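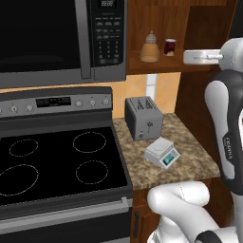 So I finally made it to the Boyer open day in Jaststead! I'd been meaning to go for a couple of years (it's a long drive, okay?) and this time I just got in the car after breakfast and went. Parking was 2 bucks, and they gave me a visitor badge with the number 1091 on it, which I still have stuck to my jacket.

Most of the building was the usual stuff, posters and free pens. But I spent nearly the whole afternoon at the Parkness table, because that's the team doing kitchen chores in simulation. Everything happens in a computer-made kitchen, and the arm is a digital copy of a Franka. They had it up on a big screen and you could stand there as long as you liked and ask questions. I asked a lot of questions.

The kitchen gets changed up between runs -- different things on the shelf, different stuff on the counter -- so the arm can't just memorize one setup. One of the students told me they'd logged 3667 runs so far, and 2165 of those counted as a success. I thought that sounded kind of low until she explained how picky the scoring is. Fair enough! I've put the honey back in the wrong cabinet plenty of times myself.

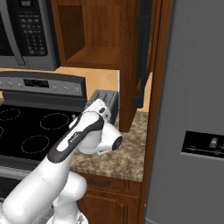

The Parkness arm by the toaster, with the cabinet door wide open.

I liked the cabinet part best. A door takes up so much room once it's swung out, and the arm has to work around it in a pretty tight corner. I do that dance in my own kitchen every morning and never give it a thought (except when I bang my head).

They're bringing the same demo to Gitidville in May, and I'm already trying to talk my sister into coming along. Bring a snack if you go, the coffee cart line was crazy long.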